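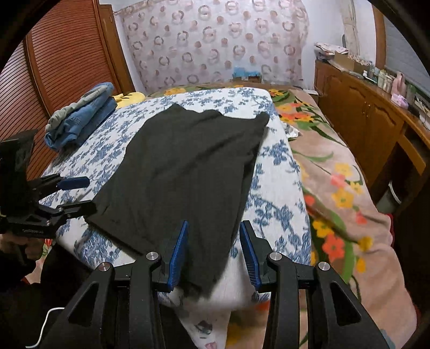 2 min read

The Bed as a Folding Table

Few households set aside a surface for folding clothes. The laundry comes out of the dryer or off the line, and in most homes it goes to the bed. A mattress is wide, it stands near the closet, and it is already covered with clean cloth. The Mirnero Institute for Household Studies has spent the past year looking at how people use it.

The study followed 30 households in two cities from December onward. Participants kept a short diary of each load and allowed the researchers to be present on folding days. Of the 30, 17 folded every load on a bed. The remainder divided their work among dining tables, sofas and the top of the washing machine.

"The bed is the largest flat area most families own," said Dénes Bíró, who directed the study. "It is also soft, and that changes the work more than people expect."

Softness matters most with T-shirts. A pair of jeans holds its shape on nearly any surface. A dark gray T-shirt spread over a flowered sheet is another matter: the hem bunches, a sleeve flares out to one side, and faint folds remain across the body. Households that reported the neatest results smoothed the shirt from the collar down before making the first fold, and pulled the sheet tight beforehand.

Order also played a part. Many participants began with denim and placed lighter garments on top, so that a folded gray top would come to rest on blue jeans near the headboard. Stacks built this way were less likely to lean when someone sat down on the mattress.

Bedding was seldom cleared first. Blankets stayed where they were, as did plush toys. Wycliffe Muriithi, who led the household visits, advises against treating this as a fault. Families with young children, he noted, fold in short periods between other duties, and a method that requires a bare mattress will be abandoned within a week.

The Institute's guidance, issued under the title Futa, recommends folding one type of garment at a time and carrying each stack to its drawer before starting the next. A second phase of the study, covering shared apartments, will begin in December.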